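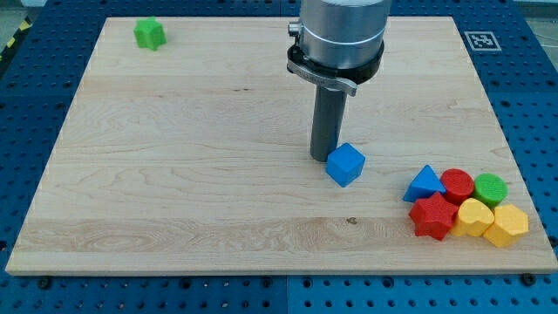

Photo: Friederike Petersen / Kettler

I do love a good rulebook, and I'll happily admit ours at Hollport is too long. But the page I'd fight for is the dull one about the table – bolt the board down, keep the marker flat and uncovered, tape the floor. People grumble, and I understand, it's only toy blocks and a rod hovering beside a blue cube! Still, a board that creeps a little over 1000 pushes gives you numbers you can't compare with anyone else's, and the good folks at Nerkholm deserve better from us than that. So please, write down your setup before you write down your score.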